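Irbridge Toy and Model Swap: what to know before the next one

Posted July 22, 2024

The May swap at Irbridge Hall brought in 254 visitors, our best turnout so far, and the door money has covered the hall hire for the rest of the year. Thank you to everyone who booked a table, carried boxes or stayed late to stack chairs.

Table bookings for the autumn swap are now open. Prices are the same as last time. If you had a table in May and want the same spot, please tell us when you book, as we can't promise to remember. Sellers coming over from Killanel should note that the lower car park will be shut while the drains are being replaced. Use the one behind the library and come in by the side door. Unloading at the front is still allowed until the doors open.
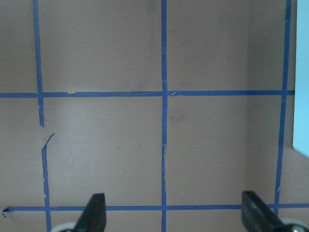 A few people asked for clearer rules on what can be sold. Toys, models, railway items, board games and books about any of these are all fine. Please leave new stock bought in bulk at home. Repainted or repaired models must be labelled as such, and so must anything with replacement wheels or axles. We had two complaints in May about models sold as original when they had been touched up, and both buyers got their money back, but it took up a good part of the afternoon.

The swap list has also grown. It now has 1106 entries, of which 473 are wanted items, mostly farm vehicles and buses. If you have found what you were looking for, please ask us to take your entry off. Old entries waste everyone's time, and some of them go back years.

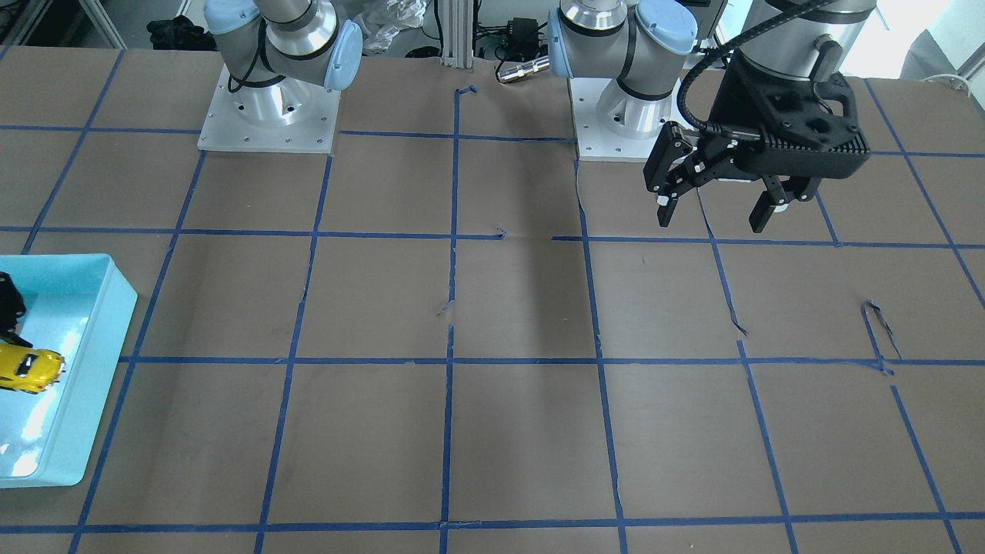
Brown paper and blue tape on the work table.

On storage, the question that comes up most is whether to keep the original boxes. Keep them if you can, but store them flat and out of sunlight, and don't put rubber bands round them. Bands go hard and mark the card. Small die-cast models do well in shallow drawers lined with plain paper. Lofts get too hot in summer and garages are often damp, so a cupboard inside the house is better than either.

For cleaning, a soft, dry brush will shift most dust. If you need water, use very little and keep it away from paper labels and transfers. Try a small patch underneath first.
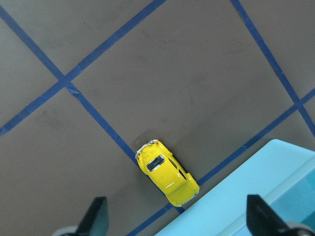 The trip to the Wihongi collection is going ahead. The coach leaves from the Hondari garage at 7 in the morning and there are still seats left. The price includes entry but not lunch. There is a café on site, though it is small and gets busy, so you may want to bring sandwiches. Children under twelve need an adult with them.

Please pay for coach seats when you book. Table bookings can be paid for on the day, as before.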